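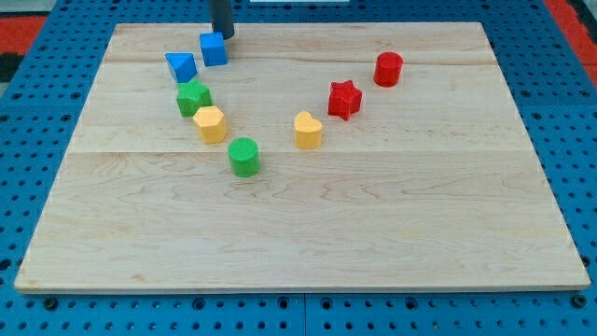
Blocks on the maple board, with the tool tip over the blue cube. Photo: Marloes Boersma

New house rules for tabletop trials start in June

We finally have one set of rules for block trials at both sites, and I couldn't be happier about it! Until now Malteo and Helden each wrote up their runs in their own way, and comparing them meant a lot of emails back and forth (sorry again to everyone on those threads).

Marloes Boersma pulled the draft together from both groups' notes. It runs to 6 pages and you can read it over one coffee. The parts people will notice first:

Write the goal down before the arm moves. "Tidy up the blocks" won't do anymore. Name the piece by color and shape, so "green star" or "red star" and never just "star" – the set has both, and the same goes for the cylinders.

Log every attempt, including the ones you stop by hand. A stopped run gets its own code and a line on why.

Keep the arm at 60 percent of its set top speed until a new program has finished 5 clean runs in a row. Any edit to the program puts the count back to zero.

Hands stay off the board while the arm is enabled, even to nudge a block that's a hair out of place. Pause, wait for the light, then reach in.

The shared log already holds 2000 older attempts, and we're leaving those as they are. Marloes would love to hear from anyone who finds a rule that doesn't work at their bench, especially the Panach users, whose pause button works a little differently. Comments go in the shared draft, and printed copies are on the shelf in the MacDonald room.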